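Corner store on Lopes Street to stay open through the winter

I'll admit I had more or less given up on this one. When the Brilusine market on Lopes Street put a closing notice in its window back in the fall, I figured we'd all be driving out to the highway for milk by New Year's. So I was pretty happy to get a call from Gleice Frota last night telling me the lease has been extended – and that the store will be open right through February at least, with a good chance of a longer deal after that.

Gleice has run the place for long enough that half the kids who used to buy gum from her now come in with kids of their own. She told me she signed the papers at her kitchen table, then went straight back to work to unload a delivery of canned tomatoes. No party, no cake. (I did suggest cake.)

The trouble started when the building changed hands. The new owner, a property firm called Evodau, wanted the rent to go up by 500 dollars a month, and Gleice said flat out that she couldn't swing it. A small grocery makes its money in nickels and dimes, and the big cooler at the back needed a new compressor on top of everything else. She asked for time. They gave her until the end of the year, and that was when the notice went up.

What happened next was mostly Emerson Bezerra's doing. Emerson lives two doors down and doesn't drive, so he took the whole thing personally! He wrote up a one-page letter asking Evodau to think again and carried it around the neighborhood on a clipboard, in the rain a lot of the time. He got 271 signatures. I was one of them, and so was my mother, who hasn't lived on this side of town for years but still comes by for the bread.

I tagged along with him one evening and it was quite an education. People would open the door looking suspicious, hear the words "Lopes Street," and then talk for ten minutes about what they buy there and what they wish they could buy there. One man wanted better coffee. A woman with a baby on her hip just wanted the place to open earlier, and she signed twice by mistake, so Emerson had to cross one out.
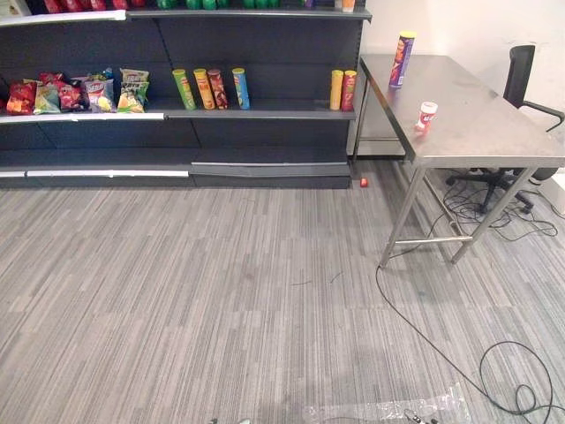 So will prices go up now that the rent has been settled?

Gleice says she'll hold the basics where they are until the end of February, meaning milk, eggs, bread, rice and diapers. Chips, soda and candy may creep up by a few cents after the holidays, depending on what her suppliers charge her.

The new deal splits the difference, more or less. The rent does go up, though by less than Evodau first asked for, and the firm will pay for half of the cooler repair. I called their office to check and a very polite person there confirmed the extension and wouldn't tell me anything else. They did say they'd "had a lot of mail," and I bet they had.

There are a couple of changes coming to the store itself. The hours will shift, with the doors opening at 6 in the morning for the early bus crowd and closing an hour sooner at night. Gleice is also bringing in a local brand of frozen soup called Wumness, which is made by two sisters over by the rail yard and which I can recommend if you like a lot of garlic. I do. My husband has asked me to eat it in the other room.

She's keeping the credit notebook, too. If you've never had to use it, it's a plain spiral notebook by the register where regulars can put down what they owe until payday. Gleice says 33 households are in it at the moment, and nearly everybody settles up on time. When the closing notice went up, several people came in the very next day to pay off what they owed, and she said that was the only time she came close to crying over the whole business.

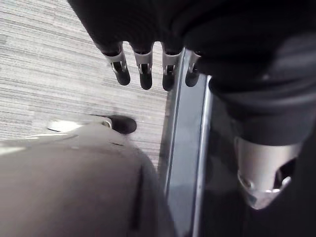 LOPES STREET, 3 Dec 2024

A few extra notes for readers who have been asking, and thank you for all the messages – I haven't gotten back to everyone yet.

The bulletin board by the entrance is staying put. Cards for babysitting, lost cats and used furniture can go up for free, as always, but Gleice would like you to write the date on them. She took down one over the weekend that was offering a crib, and she's fairly sure that baby is in middle school.

Bottle returns are still accepted, mornings only. Please rinse them first. She asked me to put that in, and she asked me twice.

The holiday food box will be by the register again this year. Last winter it brought in 2204 items for the pantry on the hill, and Emerson would love to beat that. Peanut butter, canned fish, pasta and cereal are what the pantry runs out of first. They're set for cranberry sauce, thank you, and they would be grateful not to get any more of it. If you have something too heavy to carry over, leave a message at the store and Emerson will find someone with a car to come get it.

A few of you asked if the deli counter is coming back. Gleice is thinking about it, but the slicer is old and the permit takes a while, so I wouldn't plan a lunch around it just yet. She did say that if it happens it'll be sandwiches only to start with, probably three kinds, and that the egg salad will be her aunt's recipe. I've had that egg salad at a birthday party and I've been pushing for it ever since.

As for the longer lease, the two sides are supposed to sit down again in February. Gleice is asking for three years. She has been told to bring her sales figures, and she's been going through boxes of receipts in the evenings to get them in order, with some help from her niece, who is studying bookkeeping and apparently has strong feelings about shoeboxes.

Emerson still has the clipboard. He says he'll bring it out again if he has to, though he'd like new shoes first. If you missed him the first time around and want your name on the list, he's usually at the bus stop outside the store a little after 8, and he has a spare pen.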